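2 April 2023
By the Domum kitchen table desk

My white table and how I keep it (mostly) white

I bought a big white table in January, and everyone I know told me I was making a mistake. White shows everything, they said. Coffee, pen, turmeric, the blue off a new pair of jeans. They were right about that, but I love the thing and I wouldn't swap it. You get so much light back off a white surface, and when you drop a screw or a sewing needle on it you find it in two seconds instead of crawling about on the floor.

I do everything on mine. I roll out pastry on a mat at one end, I fix lamps, I wrap presents, I glue things I should probably throw out. So I've had a few months of making marks and getting rid of them again, and these are the tips I keep passing on to friends.

Start with the daily wipe

Warm water, one small squirt of dish soap in the bowl, a soft cloth wrung out well. Wipe the whole top, then go over it again with plain water and dry it with an old T-shirt. The drying part is the bit people skip, and then they wonder why the table looks gray and streaky by the window. Soap film grabs dust like you wouldn't believe!

I used to buy a spray called Bredia that smelled of lemons and cost far too much. It was fine. The dish soap does the same job and I always have it in the house.

If your table has a wood edge, wring the cloth out even harder before you get near it and wipe along the edge, never letting water sit where the wood meets the white. A dab of furniture oil on the wood a couple of times a year keeps it looking nice. Put it on with a cotton swab so you don't get oil all over the top (ask me how I know). 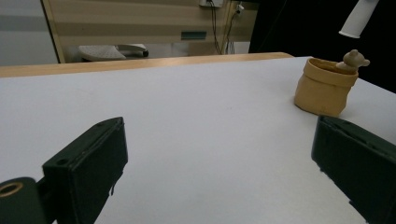

White top, pale wood rim, and a few little specks still to get.

Those tiny marks

For little specks, look across the table from low down with a lamp on. You'll see which ones are crumbs stuck on and which ones are marks in the surface. Stuck bits come up with a plastic card held nearly flat – an old library card is perfect. Don't use a knife, even a butter knife.

Pencil comes off with a plain white eraser. Ballpoint needs rubbing alcohol on a cotton ball, dabbed and not scrubbed, and you should try it on the underside first in case your finish doesn't like it. For tea rings I make a paste of baking soda and water, leave it for 13 minutes while I do the dishes, and wipe it off gently. Why 13? That's how long the dishes take.

Turmeric is the nasty one. Soap first, then the baking soda paste, then put the table where the sun hits it and wait. Mine took most of a week to fade and I'd given up on it by then.

Please stay away from the green scouring side of the sponge. It takes the mark off and it takes the finish with it, and after that the rough patch catches every bit of dirt for the rest of its life. Those white melamine foam blocks are gentler but they're still a very fine sandpaper, so I save them for real emergencies.

Paper is your friend

For messy jobs I cover the top with white paper off a roll. My roll is 100 feet long and was sold by a little packing supply shop called Yuen that has since closed, sadly, but any plain roll does. Pull it tight, fold it under the long edges and tape it to the underside so no tape touches the finish. Masking tape is fine, but take it off the same day. Tape left on for weeks leaves a gummy line, and you'll be rubbing at it with cooking oil and a rag all evening.

White paper is much nicer to work on than newspaper. There's no ink coming off on your hands, you can write notes next to the parts you've taken off, and you can draw around a piece so you remember which way up it goes. I keep a fabric basket at one side for the odds and ends, and everything goes back in it before I peel the paper up.
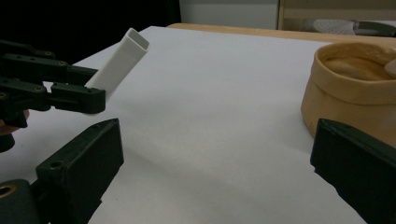 Heat, and the jobs I don't do on it

No hot pans, ever, even with a dish towel folded under them. A thick cork mat or a proper trivet, and leave it there all the time so you don't have to hunt for one with a hot pot in your hand. The same goes for hair straighteners and glue guns. I stand my glue gun on an old ceramic tile that has 2 chips out of it and is no good for anything else.

Nail polish remover stays in the bathroom. Superglue I only use with paper down, and a piece of baking parchment on top of the paper, because it soaks straight through.

I do my sanding outside. I tried it indoors once with a Brakus sanding block and a tray to catch the dust, and I was still wiping down the shelves three days later. Now I wait for a dry afternoon and take everything out to the back step.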